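Imprimer | Envoyer par e-mail

Guide d'installation et d'utilisation – Sèche-linge à condensation Gamby 219
Section 4 : Préparer et charger le linge
Mis à jour le 4 janvier – Rédaction : Seren Kneath, relecture technique : Tomos Lougher

Cette section suppose que l'appareil est posé de niveau, raccordé et que le bac à eau est en place (section 3). Si la machine vient d'être livrée couchée, respectez d'abord le temps de repos indiqué sur l'étiquette jaune de la porte.

4.1 Avant le tri

1. Ouvrez la porte du tambour et vérifiez qu'il est vide. Lors de la première utilisation, retirez le sachet d'accessoires fixé au fond par un ruban adhésif.
2. Passez un chiffon sec à l'intérieur du tambour. Un léger dépôt gris est normal sur un appareil neuf.
3. Sortez le filtre à peluches, contrôlez ses deux faces, puis remettez-le en appuyant jusqu'au déclic.
4. Essorez le linge dans le lave-linge à la vitesse la plus élevée autorisée par l'étiquette du vêtement.

Remarque : un linge mal essoré allonge fortement le cycle. Si de l'eau s'écoule quand vous tordez un vêtement à la main, relancez un essorage.

4.2 Trier le linge

Le tri se fait sur une surface dégagée et assez grande pour étaler les pièces : table, lit, plan de travail. Évitez le sol, où les tissus ramassent cheveux et poussières qui finissent dans le filtre.

1. Videz les poches. Retirez pièces, mouchoirs, briquets et stylos.
2. Séparez les vêtements pris les uns dans les autres. Saisissez une pièce à la fois et dégagez-la du tas sans tirer sur les coutures.
3. Remontez les fermetures à glissière, fermez les crochets et nouez ensemble les cordons et ceintures en tissu.
4. Lisez l'étiquette d'entretien. Un carré contenant un cercle barré signifie que l'article ne doit pas aller au sèche-linge.
5. Faites un tas par type de tissu : coton épais, synthétiques, tissus fins.
6. Dans chaque tas, mettez de côté les articles sombres s'ils sont neufs ou s'ils ont déjà déteint. 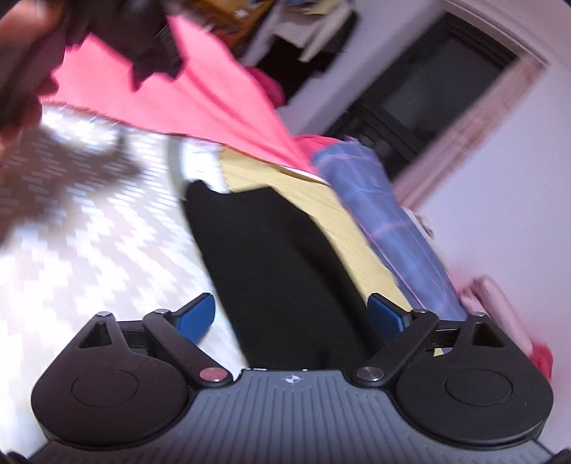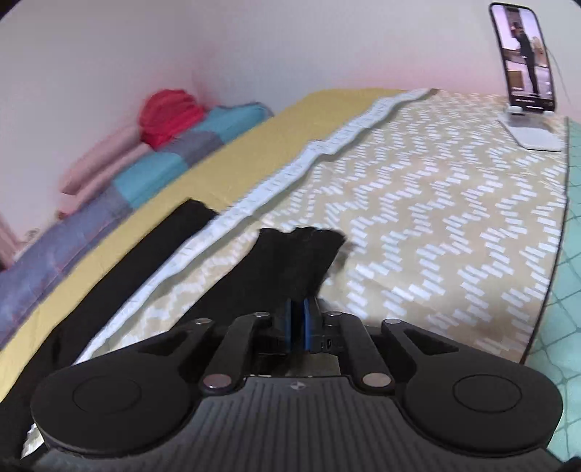 Tri du linge sur un lit, étape 4.2.

Les voiles, les mousselines et les tissus qui s'effilochent se placent dans un filet de lavage fermé. Un fil libre peut s'enrouler autour d'un bouton pendant la rotation et déformer toute la pièce. Coupez les fils qui dépassent avec des ciseaux, sans les arracher.

Attention : ne séchez jamais dans l'appareil des articles tachés d'huile, d'essence, de cire ou de dissolvant, même après lavage. Les mousses de caoutchouc, les bonnets de douche et les coussins garnis de latex sont également exclus. Risque d'incendie.

4.3 Charger le tambour

1. Dépliez chaque article avant de l'introduire. Un drap chargé en boule reste humide au centre.
2. Commencez par les grandes pièces et ajoutez les petites ensuite.
3. Remplissez sans tasser. La paume de la main doit passer entre le linge et le haut du tambour. Pour les synthétiques et les tissus fins, arrêtez-vous à la moitié.
4. Vérifiez qu'aucun tissu n'est coincé dans le joint, puis fermez la porte.

Remarque : un article seul, par exemple un jean ou un tapis de bain, se répartit mal dans le tambour. Ajoutez 2 serviettes de taille moyenne pour équilibrer la charge.

4.4 Choisir le programme

1. Appuyez sur Marche. Le voyant vert s'allume.
2. Tournez le sélecteur sur Coton, Synthétiques, Délicat ou Minuterie.
3. Réglez le degré de séchage : Prêt à repasser, Prêt à ranger ou Extra sec. Ce réglage n'est pas disponible en mode Minuterie.
4. Si vous séchez des tissus fins, activez en plus la touche Basse température.
5. Appuyez sur Départ. L'afficheur indique une durée, recalculée en cours de cycle par les sondes d'humidité. Elle peut donc augmenter.

En mode Délicat, la durée affichée au départ est de 41 minutes quelle que soit la charge. La première mesure intervient une fois le tambour lancé.

4.5 En fin de cycle

1. Attendez le signal sonore. La phase de refroidissement fait partie du programme ; ne l'interrompez pas.
2. Retirez le linge sans attendre pour limiter les plis. À défaut, la fonction Anti-froissage fait tourner le tambour par intervalles.
3. Nettoyez le filtre à peluches à la main ou à la brosse souple. Ne le lavez à l'eau que s'il est visiblement encrassé et séchez-le complètement avant de le remettre.
4. Videz le bac à eau. Cette eau n'est pas potable.

Attention : si vous devez arrêter l'appareil avant la fin, sortez tout le linge immédiatement et étalez-le pour que la chaleur se dissipe.

4.6 Messages liés au chargement

F2 : charge non détectée. Le linge est trop léger ou déjà sec. Ajoutez un article ou passez en mode Minuterie.
F4 : porte mal fermée. Contrôlez le joint et le loquet.
F7 : filtre absent ou encrassé. Voir 4.1, étape 3.

Si un message persiste après deux essais, débranchez l'appareil et contactez le service Smadi avec le numéro de série relevé à l'intérieur de la porte. L'entretien du condenseur est traité en section 5.

Partages : 41 | Commentaires : 2
Imprimer | Envoyer par e-mail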